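Onthorpe water bills to rise from next month

March 14, 2023

Print | E-mail

Households in Onthorpe will pay more for water after the town council approved a new price on Monday evening's agenda without changes. A normal home will pay 185 a year, and this is 6 percent more than before. 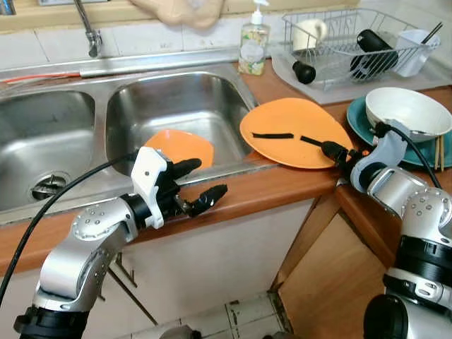
The money will be used to replace old pipes under Endine Road and the streets behind it. In February one of these pipes broke two times, and 3,809 homes had low pressure until the next morning.

"We have repaired the same pipe again and again, and the repair costs also money," said Kumudini Amarasinghe, who leads the water office. She said the work will start at the north end of the road and will take 20 weeks. The building firm Drosier has received the contract. 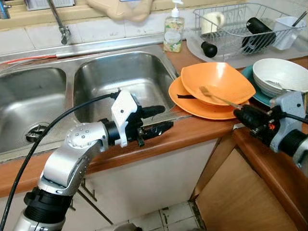
A double kitchen sink in a wood-grain countertop.

During the work, the water can be closed for some hours in the daytime. Residents will get a letter before it. Those who have difficulty to pay the new bill can ask the water office for smaller monthly payments.

Print | E-mail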